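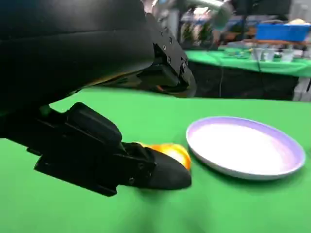

Pumpkin buns are back on the Saturday table

If you came past the Rellenora hall last March you may remember the smell, and if you didn't, you have a treat coming! The pumpkin buns are back. We brought 138 of them last time and went home with empty trays well before lunch, so this year the Gresoson bakers are making 169 and starting a good deal earlier in the morning.

For anyone new to the newsletter, these are soft milk buns shaped like little pumpkins. The dough is pale and the orange goes on in stripes, running from the top down the sides, so that each bun looks as though it's been divided into segments. They come out wider than they are tall, a bit squashed in the nicest possible way, and I've never managed to get two the same. (Fraser Urquhart can. I've stopped asking how.)

The colour question took up most of our last get-together. We've always put everything on plain white plates, and the pale dough just vanished on them. Then someone suggested lavender, of all things, and I was ready to argue until I saw a bun sitting on one.
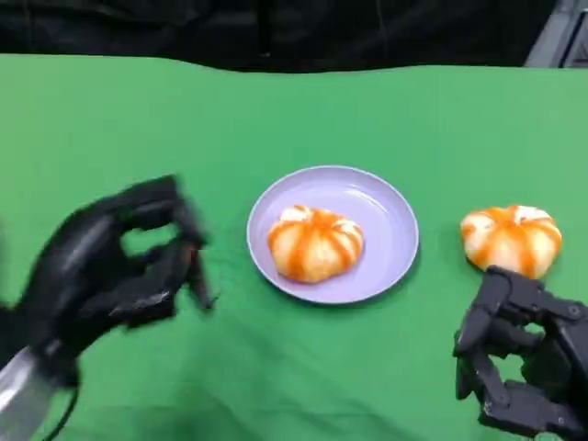

That purple does something lovely to the orange, and with a bright green cloth under everything the whole table feels like a garden bed. I'm completely sold. One bun to a plate is my favourite way to do it, with a good ring of lavender showing all the way round, and a spare left on the cloth beside it for whoever is sitting next to you.

A few notes for those baking at home, as so many of you wrote in to ask. Fraser's batch uses 751 grams of flour (yes, 751, he scaled it up from his aunt's recipe and refuses to round it off). Shape the buns, tie them loosely with oiled kitchen string, and let them puff up around it. The string makes the lobes. Paint the stripes on before baking with a small soft brush and go lightly, especially near the top where they all meet. Twenty minutes in a moderate oven does it. Snip the string off once they've cooled enough to handle, and do count your bits of string, please!
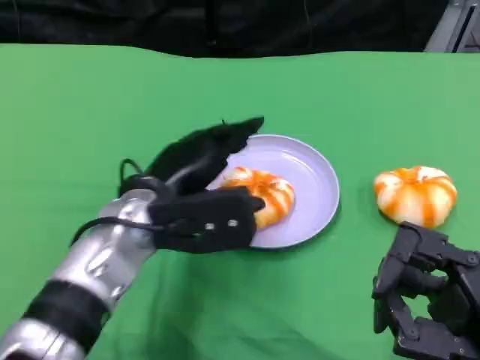 Getting the plate ready, with the green cloth underneath.

We're also trying an all-orange version this year, with colour through the dough and a sugar glaze brushed over the top. They're sweeter and stickier, and the kids' table went mad for the trial batch. The filling is optional. I like mine with a spoonful of apricot jam, but Tostico Café has offered us some of their spiced pumpkin butter and I have already been at the jar.

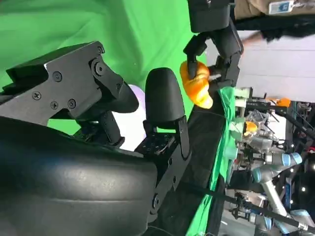
Glossy, lumpy and very orange.

If you'd like to help with striping, come to the side door at 7 a.m. with an apron and the finest brush you own. Beginners are very welcome, and wobbly stripes taste the same. Small green cloths would be handy too, ironed or otherwise. Orders for boxes of 20 go on the sheet by the kettle, and please write your phone number clearly this time.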